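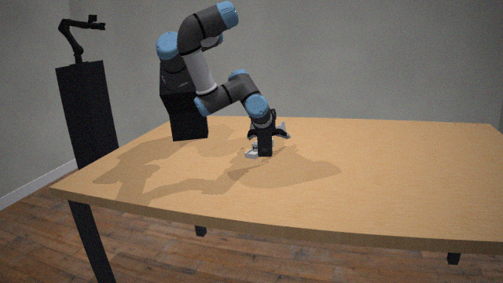

Lunby Bench Cell — pedestal-mounted arm for light handling work

Product group: Bench cells and accessories
Supplied by: Grastik
Page last revised: 2024-05-27

Overview

The Lunby Bench Cell is intended for laboratories, colleges and small workshops that need to pick up, move and set down light items on an ordinary table. It is supplied as a jointed arm on a raised pedestal, with a two-finger parallel gripper and a controller. The table is not included and may be ordered separately or provided by the customer.

Grastik supplies the cell through its own sales office and through Beltum, which also carries out installation and yearly servicing. Customers who hold a framework agreement with Beltum should order under that agreement.

What is included

Arm and fitted gripper
Pedestal with fixing plate
Controller and 10 metre cable set
Emergency stop button
One set of spare finger pads
Simulation model of the cell, with a licence for one site
Printed handbook

Options

Second pedestal, floor-standing, for a camera arm or other accessory
Salgado table, wood top, with reinforced legs
Additional finger sets for narrow or rounded items
Extended cable set
Additional site licences for the simulation model, in packs of 10

Planning the space

The pedestal is fixed at the rear of the table so that the arm reaches forward over the working surface. Customers providing their own table should confirm that the top can be drilled and that the legs can be adjusted for an uneven floor. Folding tables and tables on castors are not accepted for installation.

A clear margin should be left on all sides of the table. Where the second pedestal is ordered, it stands beside the table and needs its own floor area, which is frequently left out of early room plans. Purchasers are asked to mark both positions on the site form before the order is confirmed. Changes made after confirmation may be charged.

The simulation model can be issued in advance of delivery, on payment of the deposit. Many customers use it to settle the layout and to try out simple tasks, such as lifting a small block from the tabletop, before they commit to accessories. The model covers the standard arm and gripper. Additional finger sets are not yet included.

Budgeting

Quotations separate the equipment, installation and servicing so that each may be charged to a different budget where required. Purchasers should also allow for the following, none of which forms part of the standard price:

Electrical work at the site
Guarding, where the local risk assessment calls for it
Staff training beyond the first day
Replacement finger pads — sold in boxes of 16

A deposit is payable on order and the balance on acceptance. Educational prices are available on request and are reviewed each April.

Delivery and returns

Delivery dates are given with the order confirmation. The cell is sent on a single pallet; the table and second pedestal are sent separately and may arrive on a different day. Unopened accessories may be returned within 16 days of receipt. Simulation licences cannot be returned once issued.

Requests for a quotation should state the delivery address, the options required and whether an existing table is to be used.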